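Sabbagh Puts a Lid on It, With Holes
Countertop shaker from Tudau workshop goes on sale in June

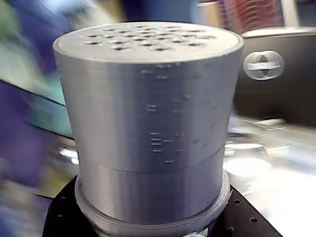

The Sabbagh shaker, in gray, with a few white scuffs down the front.

TUDAU – Jakulari, the small housewares maker that spent 18 months thinking about salt, will begin selling its first oversized shaker in June. The Sabbagh is a gray cylinder, a little wider at the top than farther down, with a cluster of small round holes in its flat top and a seam where the upper and lower sections meet.

The holes stop short of the front, leaving a smooth patch for a thumb. Early testers put their thumbs over the holes anyway.

"People asked us for something they couldn't lose in a drawer," said Lina Tannous, founder of Jakulari. "We went through 16 versions. My family has eaten a lot of salty soup."

The fine lines running around the body are staying. "We tried sanding them off and it looked like plumbing," said Nomvula Joubert, who runs the workshop.

The first batch is 600 shakers, priced at $51 each, salt not included. Orders will be taken through Molport, the company's online shop, starting at 9 a.m. on opening day. Stores wanting a sample should write to the Tudau workshop and allow two weeks – three if Joubert is sanding.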